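Bernbridge open day: wrist camera set, data card and README

Version 2 of this card. Written by Iddrisu Dogbe, who attended as a guest and kept the notes. Corrections are welcome, preferably with a log line attached.

What this is

A small set of wrist camera recordings and joint logs from the open day at the Bernbridge workshop in November. The arm was set up and run by Caltik. The control software is Amoah, in the build that was on the workshop machine that morning. The set has 40 runs. Each run has one video from the camera at the gripper, one log of joint positions and one line of plain text saying what the operator asked for.

The invitation promised an arm that "handles any everyday surface". I went along to see what that meant. My reading of the logs is that it meant the surfaces on the demonstration bench, under the lights over the demonstration bench, with a member of Caltik's staff near the stop button. Readers who want a stronger claim will have to look for it somewhere else.

Contents

runs/ holds one folder per run, numbered in the order they were recorded
notes/ holds my handwritten notes, typed up, with the times I wrote them down
labels.csv holds run number, surface, request and outcome
stills/ holds single pictures pulled from the video
CHANGES holds what was fixed between versions

The outcome column has three values: done, stopped and unclear. "Unclear" is used a lot. Caltik's own sheet from the day used only "success" and "retry", and a retry that later worked was entered as a success with no trace of the earlier attempt. I have gone back to the video for every line and do not use their column. It is kept in labels.csv as host_outcome so that people can compare.

How the day was run

Visitors stood behind a rope and could ask for a task from a printed menu. Picking up a cup was on the menu. So was moving a block from one tray to another, and approaching a panel and stopping short of it. Requests that were off the menu were politely put down on a list for later. I asked to see the list in the afternoon and was told it was with someone.

Talks took up a good part of the morning. One speaker gave a figure of more than 300 hours of practice for the grasping model. I could not find out whether those hours were on this arm, on another arm or in simulation, so the figure is recorded in notes/ and used nowhere else in this card.

Surfaces with holes

The perforated panels were the part I most wanted to see, as they are hard on cameras. A regular pattern gives the software a great many places that look alike, and shine on top of that makes things worse. The presenter said glare was "handled". I have left these runs in whole, including the long pauses. 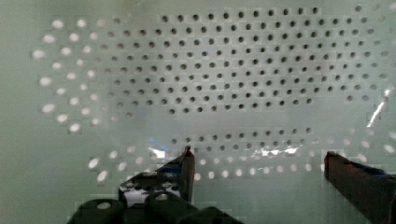

Perforated panel from the wrist camera, gripper open and nothing held. Glare streak at right, more glare low down, with bright spots to the left and along the lower part.

My difficulty with pictures like the one printed in this card is deciding what the bright spots are. They could be light coming through holes or light bouncing off them, perhaps in a surface closer to the camera than the dark grid. I have looked at it many times and still would not put money on either. If a person with plenty of time can't settle it, I would like to know what the model settled on, and how. Amoah writes a confidence score to the log, but the meaning of the score is not written down anywhere I was allowed to read.

For that reason labels.csv gives no depth for any panel run. Please do not fill it in by eye and pass it on as measured.

Known problems

Compression. The video was saved by the host's recorder at its own settings. Smooth pale areas can look blocky. Fine texture work on this set is a poor idea.

Clocks. The camera and the joint log do not share a clock. I lined them up by hand using the first movement in each run, so treat the match as loose.

Missing run. Run 20 has video but an empty log. Caltik have been asked for the original and have said they will look.

Lighting. The blinds were moved during the day. My notes say when I noticed, which may be later than when it happened.

Operator help. In some runs the operator nudged the arm with the hand controller. Where I saw it, the request line ends in "assisted". I was at the back for part of the morning and will have missed some.

What not to use it for

Do not use these runs to rank Caltik's arm against anyone else's. The tasks were picked by the host, the trays were set by the host, and the hard requests went on that list. The set may be useful for checking whether a detector falls over on repeating holes and shiny patches, or for teaching people how to read a demonstration log with some care.

Planned

Durkamness have offered bench space for a repeat with the menu removed and the lights left alone. No date yet. If it goes ahead, those runs will get their own card and will not be mixed in with these.

Contact

Open an issue with the run number and the time in the video. Reports that say only "run looks wrong" will be closed.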